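Monday, September 6, 2021

It rained all weekend, so I finally got going on the sorting I've been promising to do since last November. If you've been reading here a while (hello, and thank you!) you know I keep everything. Offcuts, pegs, the odd block with one good face, sticks I'm sure will be just the thing for a project I haven't thought of yet. Henk Jansen gave me a whole crate of them when he cleared his shed, and I said yes before he had finished asking.

My old way was to tip everything out on the table and push it into heaps, and of course the heaps slid into each other by lunchtime and half of it rolled onto the floor. Roos Brouwer told me years ago to work out of a wide, shallow bin instead, a few pieces at a time, and I nodded and didn't do it. Well -- she was right, and I've told her so on the phone, and she was very gracious about it.
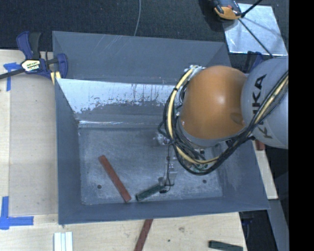 **Filed under: Sorting & Small Bits**

I'm so fond of a bin with sloped sides. A deep box swallows the little things and you end up digging around like a dog in a flower bed, but with a shallow one you can see right down to the floor of it, and there's room to get in from the side. The gray is good too. A reddish-brown stick shows up nicely against it, and even a dark green block doesn't get lost, which I can't say for the brown tray I used before.

Do clamp it down! A bar clamp on the rim is plenty, and it saves you chasing the bin across the tabletop. I'm a great believer in blue painter's tape as well, an L on the table for a corner mark, so you know where things go back to when you've moved them to wipe up.

My rule for the crate is 10 pieces at a sitting and then a cup of tea. It sounds slow, and it is slow, but I was getting cross doing more than that, and cross sorting is how the good pieces end up in the kindling. Annelies Peeters wants anything green for her niece's blocks, so those go in a paper bag by the door, and the long sticks are mine until further notice. I still have to find a home for the pegs.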